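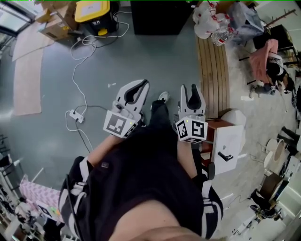 Page last changed: Sunday, 18:20

Home | Notes | Methods | Talks | Contact

Count the failures before the hours

Papers on learning manipulation from hand-held grippers tend to report the size of the training set in hours. I think this is the wrong unit, and that the habit of using it has made several recent results look stronger than they are.

The method itself is sound. A person holds a gripper in each hand and does the task directly, with a head-mounted camera recording the view from above. The grippers carry printed markers so that their pose can be recovered from video. No arm is needed during collection, which removes the slowest and most expensive part of the older teleoperation set-up. An operator can work in an ordinary cluttered room, with cables and boxes on the floor, and the variety of the background comes at no extra cost. I have no quarrel with any of this.

My quarrel is with what happens between recording and training. In the Vunus work, which I helped to run for two seasons, we collected 500 demonstrations of a two-handed folding task. Of these, 47 were discarded because the marker track was lost for long enough that the pose could not be filled in. We reported the total recording time in the abstract and the discards in a table near the back. That was normal practice and no reviewer objected.

The discards were not spread evenly. Most came from the part of the task where the hands cross, when one gripper hides the markers on the other. A cube with markers on adjacent faces helps, as there is a fair chance that one face stays in view when the wrist turns. It does not help when the whole cube is behind a forearm. The result is a training set that is rich in approach and retreat and poor in the few moments that decide whether the fold succeeds. Adding hours of the same kind does not mend this. The ratio stays where it was.

Nélida Garrido made this point in an internal note on the Maglaya set, and I think she put it better than the published version did. Her proposal was to divide each demonstration into phases, report the usable fraction for each phase, and treat the lowest fraction as the headline figure. When we applied it to our own data the crossing phase came out far below the rest, and the policy failed in that phase more than in any other. I do not claim that one caused the other. We had a single task and too few evaluation runs to say so. The agreement was close enough that I would now want to see the phase table before reading anything else.

There are two common replies. The first is that better tracking will make the problem go away. Inertial sensing in the handle does bridge short gaps, and Gonitz used it to good effect. But drift grows with the length of the gap, and the long gaps are the ones we were throwing out. A pose that has been filled in from drifting inertial data is still a guess, and it enters training with the same weight as a measured one unless someone takes the trouble to mark it.

The second reply is that large models tolerate missing data. This may be true of data missing at random. Ours was missing in a pattern tied to the geometry of the task, and I know of no reason to expect a larger model to invent the contact phase from what lies on either side of it.

A fair test would be cheap. Take 150 demonstrations and train on them as recorded. Then remove 20 that are complete through the crossing phase, replace them with 20 that are not, and train again. The hours are matched and only the phase coverage differs. If the two policies perform alike, I am wrong and the hours figure can stay in the abstract. We tried a smaller version of this on Clamar before the project closed – the difference went the way I expected, but the evaluation was not blind and I would not ask anyone to rely on it.

Until a group with more rig time than ours runs the comparison properly, I would ask authors for three numbers per phase: segments recorded, segments kept, and segments with filled poses. The tracking software already logs all of them. Our own table for Vunus will be reissued in this form, with the filled segments listed separately.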